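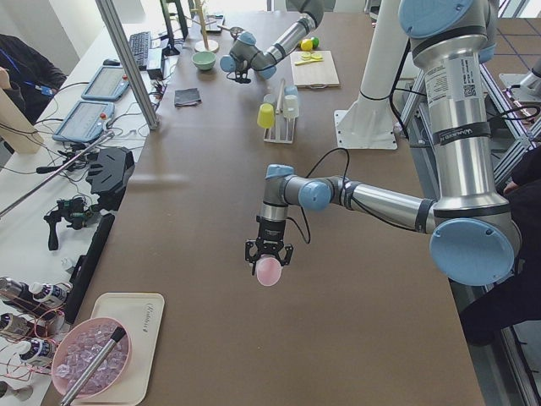
Fig. 1. Long table with cup rack, folded cloth, citrus board and bowl. The separate white desk is at left.

Handout 5: Setting Out a Shared Table
Household Spaces and Storage, reading for 19th January

Last time we went over the claim, repeated in nearly every advice book on the list, that a tidy table is one where everything has a home. I said I didn't think much of it and a few of you objected. This handout is my longer answer, and you are welcome to go on objecting.

1. What "a home" is supposed to mean

The Nisbet booklet (in the course folder, skip the introduction) says each object should have one fixed spot and go back to it after every use. Fine for a cup rack. The four small cups in Fig. 1 have pegs, and a peg tells you what goes on it without a label. Now try it on the lemon and the lime. They are sitting side by side past the cutting board, and you could call that their place if you like. I would call it where somebody set them down. A photograph can't settle it, and neither can the booklet.

So before you write "has a home" in your notes, ask what would show that it does. A peg or a hook will do. So will a marked outline. "It looks neat there" won't.

2. Grouping

Two schools here. Group by kind (cups with cups, cloths with cloths) or group by job (everything you need to cut fruit, in one spot). Most writers pick one and are then rude about the other.

The table in Fig. 1 does both, as real tables do. The cups are together because they are cups. The yellow knife is on the board with the slices because it belongs to the cutting, and no sensible person would walk it over to some knife area between lemons. The pale green bowl could go either way. If you were serving the slices you'd want it closer to the board, and if you weren't, it's only a bowl.

Gornico's storage guide gives 7 rules for choosing between the two. I have tried them on my own kitchen and four of the rules say the same thing in different words. The one worth keeping: things used together within the same few minutes should be reachable without moving your feet. Note that this depends on how long your arms are. The guide doesn't mention it.

3. Soft things

Cloths are where most systems fall apart. A folded cloth is tidy right up until it gets used, and after that it's a heap. The dark gray one beside the cup rack is folded and lying flat, and I'd like to know how long cloths stay that way in general. The Nurkov survey says 460 households were asked whether they refold a cloth after each use, and 282 said yes. I don't believe them. People answering a question about tidiness describe the person they'd like to be. If you cite this figure in your paper, say that it is self-reported.

Hanging is the better bet. A hook asks for less effort than a fold, and a cloth on a hook looks the same whether you cared or not.

4. Cups: upright, upside down, or on pegs

An old argument, and a dull one. The case for mouth down is dust. The case for mouth up is that the rim stays off a surface you haven't wiped. Pegs are meant to end the argument, but they take up room and tip over if loaded on one side (a light rack will, anyway; try it at home with something that doesn't break).

For shape, look at the outline before you decide how to store anything. A piece that tapers has a wide end and a narrow end, and it will generally stand better on the wide one. Students write "cup" and move on, and then can't explain why their stack leans.
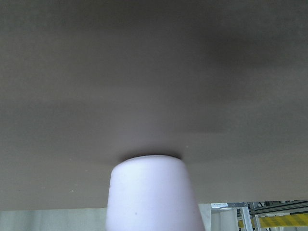

Fig. 2. White cup-shaped object, narrower at the top, close against a brownish-gray surface.

I use Fig. 2 to slow people down. From the outline you can get the taper and the rounded top. You can't get the size, and you can't get what it's made of, so don't put "porcelain" in your answer. The thin dark shadow along the curve of the top tells you the piece is very near the surface or touching it. Which of the two, I wouldn't bet on.

5. Clear space

The Hornow method wants half of any work surface kept bare. Why half? No reason is given anywhere that I could find, and I looked. You need enough bare table for the next job, and that changes with the job. Slicing one lime takes a board. Rolling out dough takes most of a table, rack and bowl moved off.

To bring to class

Pick one table or counter you use every day. Sketch it as it is, before touching anything. Mark which items have something physical that holds their place, and leave the rest unmarked. Do it again 5 days later without looking at the first sketch. Bring both. We will use them again in April for the storage project, so don't throw them out.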